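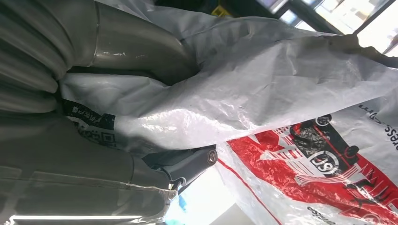 Wrist camera view of a pinch lift on a plastic mailing bag. Photograph: Noelia Escobar / Clutmont.

Fold-seeking grasping is a method in robotic handling for picking up thin plastic bags and other limp packaging with a two-fingered gripper instead of a suction cup. The method looks for a raised fold in the film, closes the fingers across it and lifts. It was developed at the Clutmont laboratory by Maite Cordero and Saturnino Valcárcel, and was first set out in a technical report dated 2018-07-18. It is sometimes called the Clutmont pinch, mainly in work that compares it with suction.

Background

Parcel sorting lines were for a long time built round cartons, which have flat faces and keep their shape. Mailing bags have neither property. The film wrinkles under a suction cup and lets air in at the rim, and the contents slide to one end when the bag is raised. A planner that treats the bag as a rigid box will often place the grasp on a part of the surface that is no longer there once contact is made.

Earlier work by Eusebio Cabello on the Vemlow gripper had shown that narrow fingers could hold film well if a fold was already between them. It gave no means of finding the fold.

Method

The system uses a camera mounted at the wrist, close to the fingers. White film under strong light gives bright highlights along its ridges, and the method uses these as its main cue. Bright lines are extracted from the image, joined where they run in the same direction, and scored by length and by the contrast between the two sides. Printed areas are a known source of error, as the border of a graphic can score as highly as a true ridge. A second image is therefore taken after a small sideways movement of the wrist. Highlights shift over the film between the two views, while print stays fixed to it.

The fingers approach at right angles to the chosen ridge and close at low force. If the finger gap on closing is larger than a set limit, the grasp is taken to include the contents of the bag and is released. Otherwise the arm lifts by a short distance and the wrist force is read before the main movement begins.

Film gathered by the lift may bunch against the arm and hide part of the camera's view. In the original report no image was used after contact for this reason. Later versions use the visible part of the bag to estimate which way the load is hanging.

Results

The report describes 800 trials on single and overlapping bags. Of these, 600 ended with one bag held clear of the surface. Most of the remainder were slips during the first part of the lift, followed by cases in which two bags were raised together. Shipping labels stuck to the film reduced the number of usable folds near them. Heavy contents were more harmful than any feature of the surface, and the authors advise against the method where the load is concentrated at one end.

A repeat study by Olaia Casado used the Plandard bench arm and 25 types of bag. It found lower success on matt film, where highlights are weak, and could not reproduce the reported result for bags lying face to face. Cordero and Valcárcel replied that the lamps in the repeat study were placed too high.

Related methods

The Verbruggen scoop slides a thin plate beneath the bag and needs a free edge. Combined tools carry a suction cup between the fingers, at the cost of a wider wrist.

We use cookies to remember your settings and to measure visits. Accept | Manage choices

Comments (3)

tmk_handling: The sideways move costs us more cycle time than the lift does. Has anyone tried two fixed lamps switched in turn and leaving the wrist where it is?

R. Dunmore: Yes, on clear film. It works if you can keep daylight off the table, otherwise the difference image is mostly noise.

pallet9: The section on Casado is a bit short. The lamp height argument went on until November and the article stops at the first reply.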